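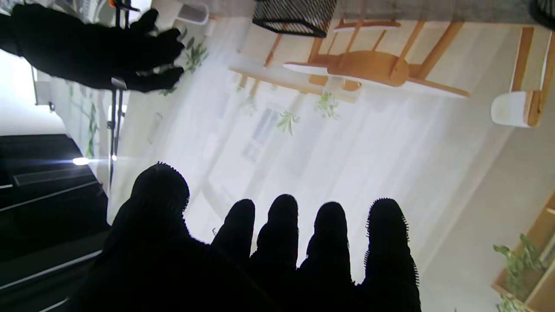
Stallis series, book 6: does the timeline hold?

usley_reader
Finished The Mathias Ledger last night. 565 pages, and the timeline fails in chapter 8. The detective leaves Ikby on the morning ferry and interviews the widow at noon. Book two puts the crossing at six hours. Either the ferry got faster or the author lost her notes.

tidewrack
The crossing in book two is the winter route. Ledger is set in summer and the boat skips the outer islands. It's in the harbor scene, a few pages before the interview.

usley_reader
I reread the harbor scene. It says the boat skips one stop. One stop does not save three hours.

M. Ormsby
Ledger is a procedural and the alibi depends on that crossing, so the complaint is fair. I'd still rank it second in the series. The audit chapters are the best work Marama Ormsby has not written (no relation to the author, I only wish).

tidewrack
Second is too high. The middle drags for 80 pages – all of it the brother's land dispute, which never touches the murder.

How I keep track, for anyone rereading: one index card per chapter, with day, place, who knows what. Pink for travel, white for everything else. 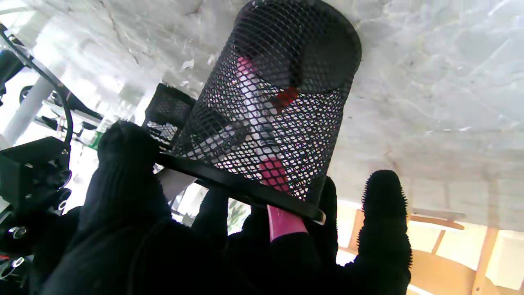

Reading order

usley_reader
For new readers: publication order, but leave the January novella until after book four. It names the killer from book three on its first page.

M. Ormsby
Disagree. The novella works fine first. Book three gives the killer away by the midpoint, and the interest is in how the case gets proved.

tidewrack
Novella after four. And check the ferry times.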